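What Lies Underfoot: The Office Floor as a Long-Term Asset

Few parts of a commercial building work as hard as the floor, and few receive as little attention in the annual plan. Lighting is audited. Elevators are inspected on a fixed schedule. Heating and cooling equipment carries a service log that any visitor may ask to see. The carpet, by contrast, is chosen once, often late in a fit-out when the budget has already been spent elsewhere, and is then left to the cleaning contract until a tenant complains.

The property department at Gilow, which manages leased office space for small and mid-sized employers, set out in January to change this practice across its holdings. The work began with a survey of a single building. That building, known to its tenants by the name of its first owner, Jansen, contains 1,942 square meters of carpeted area on two floors. Its records were typical of the trade: a purchase order, a color reference, and a warranty that had been filed without the installer's signature.

"We could say when every filter had been changed," says Jörg Lammers, who directs the department. "For the carpet we had an invoice. We did not know which areas had been replaced, or whether the replacements came from the same production run."

The survey took longer than planned. Staff members walked each corridor with a floor plan and marked the places where pile had flattened, seams had opened or color had shifted. They recorded the position of entrances, copy rooms, kitchens and shared tables, and compared these with the marks. The pattern was clear enough to guide the next stage. Wear was concentrated on the routes between doors and shared equipment, and at the points where people turn. A corridor used by many people walking straight ahead had held up better than the small area in front of a pantry, where far fewer people stop, pivot and step back.

This finding will not surprise an experienced installer. It has, however, a practical consequence that many specifications still ignore. A floor chosen for its average traffic will be too heavy for the quiet rooms and too light for the busy corners. The department now divides each plan into two wear classes and states the class on the drawing. The same color and pattern may be ordered in both, so that the change is not apparent to those who use the building.

The choice between broadloom carpet and carpet tile deserves a similar discussion. Broadloom is sold in wide rolls and gives a continuous surface with few seams. It remains a sound choice for boardrooms and reception areas, where furniture is seldom moved. Tile costs more for each square meter in most quotations, and the labor of setting out a room correctly should not be underestimated. Its advantage appears later. A stained or damaged tile can be lifted and replaced in minutes, provided that spare tiles were ordered at the start and can still be found.

That condition is often the weak point. Spare stock is delivered with the main order, placed in a riser cupboard or beneath a stair, and forgotten. When it is needed, it may have been used for another purpose or discarded in a move. The Gilow standard now requires that spare tiles be kept in their original cartons, laid flat, labeled with the floor and the date of purchase, and entered in the building inventory. A tenant who wishes to use them must sign for them.

Color is the matter on which tenants hold the strongest views, and on which the technical advice is the most settled. Plain, light surfaces show every mark. Plain, dark surfaces show lint and paper dust. A mixed ground of middle tones, with a small and irregular pattern, conceals both. Linear designs, in which short dashes of two or three related shades run in one direction, have become common in open-plan offices for this reason. They also allow a certain freedom in laying. Tiles may be set with the lines in one direction throughout the room, or turned by a quarter at each step to form a checkered field. The first method gives a calmer appearance and tends to hide the joints. The second makes later repairs less obvious, as slight differences in shade are already expected by the eye.

Direction should be decided before the first tile is laid and shown on the drawing by an arrow. In the Jansen building it was not. On the upper floor, the installers had followed the length of the corridor; on the lower floor, they had followed the windows. Both results were acceptable on their own terms. The difficulty arose when a wall was removed and two areas with opposing lines met in the middle of a meeting space.

Movable walls and partitions add a further concern. Where the carpet is laid first and the partition placed upon it, the room can be rearranged later without patching. The pile beneath the partition will be compressed, and the carpet on either side will have aged, so a visible band is to be expected. Where the partition is built first and the carpet fitted to it, the edge is neater, but any change to the layout leaves bare subfloor. The department prefers the first method for rooms that are likely to change and the second for those that enclose wiring or plumbing.

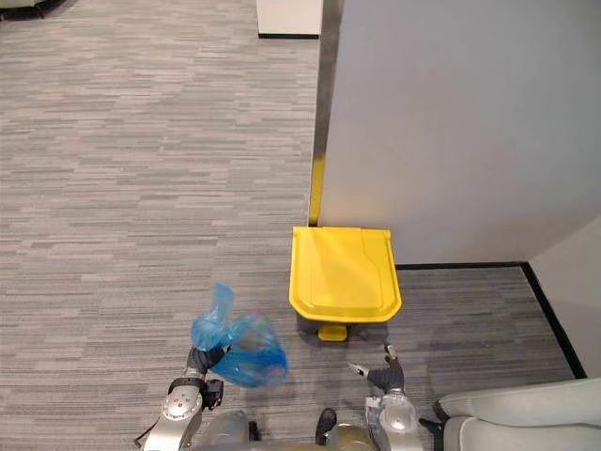
Cleaning contracts, too, should be reviewed with the wear plan in hand. Most agreements call for the same treatment throughout: vacuuming each evening and a deep clean once a year. A more useful agreement assigns frequent vacuuming to the busy routes, lighter attention to enclosed offices, and spot treatment within a working day of any spill. Grit is the principal cause of damage. It settles at the base of the pile and cuts the fibers each time it is stepped on, and by the time it can be seen a good part of the harm has been done. An entrance mat of adequate length, cleaned as often as the floor behind it, is the least expensive protection available to an owner.

Moisture requires separate care. Cleaning methods that use a great deal of water can loosen adhesive and raise the edges of tiles, particularly on older concrete. The department tested two low-moisture products in the Jansen building, sold under the names Dornex and Trilia, each on a separate corridor. Both removed ordinary soil to the satisfaction of the tenants. Trilia left a faint residue where it had been applied too generously, and the cleaning staff asked for a measured dispenser before it was used again. Dornex needed a longer drying period and is now applied only after 7 p.m. The department has kept both in use and has asked the contractor to record which product was used in each room.

The question of when to replace a floor is more difficult than that of how to maintain one. Accounting schedules assign a fixed life to carpet, and many owners replace it when that life ends, whatever its condition. Others wait for a change of tenant. Neither rule reflects the state of the material. Mr. Lammers favors an annual inspection, made on foot by the same person each year, with photographs taken from marked positions and kept with the plan.

"One person sees the change," he says. "If a different colleague goes every year, each of them writes 'fair condition' and we learn nothing."

Under this approach, replacement becomes gradual. Busy corners are renewed from stock, quiet rooms are left alone, and full replacement is reserved for floors where the backing has failed or the original design can no longer be matched. Lifted tiles in reasonable condition are moved to storage areas and service corridors. Owners should note that some lease agreements treat the floor covering as a tenant improvement, in which case the right to move or reuse it must be settled in writing before any work begins.

The survey of the Jansen building has since been bound with the drawings and handed to the site manager, together with a key to the cupboard in which the spare cartons are held. The next inspection is set for January, beginning on the lower floor at the east entrance, where the mat is to be lengthened before the winter.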